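Search this site
Search

Outdoor Recreation Management, Unit 7
Water on the trail: notes for students
Monday, February 23, 2026
Prepared by Neema Temba

Please read these notes before the field day at Lyimo Ridge. Last year many students came without reading, and we lost the first hour explaining words.

1. Why water is the first question

Most damage on a walking trail is started by water and made bigger by feet. When rain runs down the middle of the path, it takes the small soil first. The stones stay and become loose. Walkers do not like loose stones, so they step to the side, and the path becomes wider every season. At Lyimo the section below the second gate was one person wide when Salim Tanui mapped it. Now two groups can pass each other there without touching the bushes.

2. Words you need

Grade: how steep the trail is, in percent.
Outslope: the trail surface leans a little toward the downhill side, so water leaves it.
Berm: a raised edge of soil on the downhill side. It grows slowly and holds the water in.
Grade reversal: a short place where the trail goes down and then up again. Water must leave at the low point.
Water bar: a log or a line of stones set across the trail at an angle.

Students often mix up the last two. A grade reversal is part of the shape of the trail. A water bar is added later, and it needs cleaning, in many soils every year.
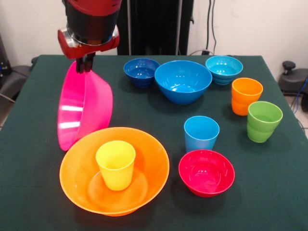 3. Measuring grade

We use the clinometer method. Two persons of similar height stand on the trail, one above the other, and the lower one looks at the eyes of the upper one. Read the percent scale, not the degree scale. If your partner is much taller, choose a point on the face or neck which is at your own eye level when you both stand on flat ground.

You can also calculate it. If the trail rises 36 feet over a horizontal distance of 200 feet, the grade is 18 percent. For the soil at Lyimo this is too steep without stone steps.

4. The Plidari section

Nafula Shirima and Erasto Muli repaired this section in December. They removed the berm, pulled the surface back to an outslope, and made three grade reversals. The old water bars were left in place at the upper end, so we can compare both methods on the same hill. Look where the leaves and fine soil are collecting. Write it in your notebook with the station number.

5. For the field day

Bring boots, gloves, water and a pencil (pens stop working in the rain). Chepkoech Rweyemamu has the clinometers and will give one to each pair at the lower gate. Return them to her before lunch.

Reading for next week: the chapter on crossing wet ground, up to the part about boardwalks.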